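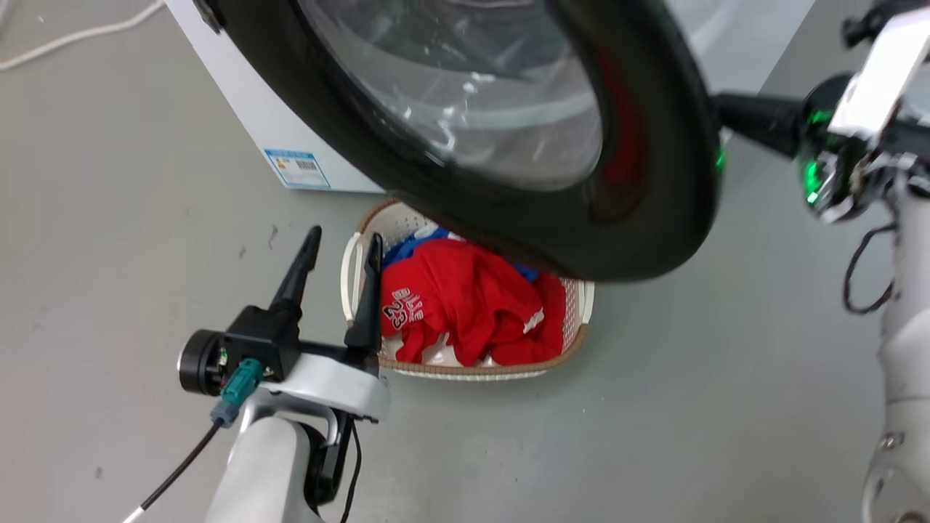 6 min read · 14 shares

3.2 Gathering the laundry episodes

Our plan called for a learning system that could unload a washer into a basket and, given enough patience, load it again. The plan said little about where the examples would come from. In practice they came from a rented ground-floor unit in Bollthorpe, where operators drove the two arms by hand through the Plisent control rig from nine in the morning until their wrists gave out.

We recorded 487 episodes over 21 working days in November. Each starts with a written prompt ("take the clothes out," "put the red shirt in") and stops when the operator presses a pedal. Early on, the operators also pressed the pedal when they sneezed. Those episodes are marked as short and kept out of training.

Figure 4. One instant from the laundry set, head view. The door is open, with the right arm against its rim and the left gripper beside the basket. The red jersey lies on top of the other clothes.

The door deserves its own paragraph, having taken up most of a week. Our first protocol treated it as a solved problem: open it, let go, get on with the clothes. The door held other views and drifted back whenever an arm brushed it. We changed the protocol so that one arm could stay with the door for as long as the operator liked. This costs us a hand, and a policy trained on the result tends to guard the door even when the door is behaving.

Clothing was drawn from a shared bin and swapped every Thursday. We asked for variety and received a great many sports shirts. Large printed letters and numbers help annotators tell one crumpled item from another, so we stopped complaining. Plain dark socks remain the leading cause of disagreement between labelers.

Labels were added in Gaston, our in-house tool, and checked against the Waweru guidelines for two-arm tasks. Each episode was seen by 2 labelers, with 3 for anything involving socks.

9 comments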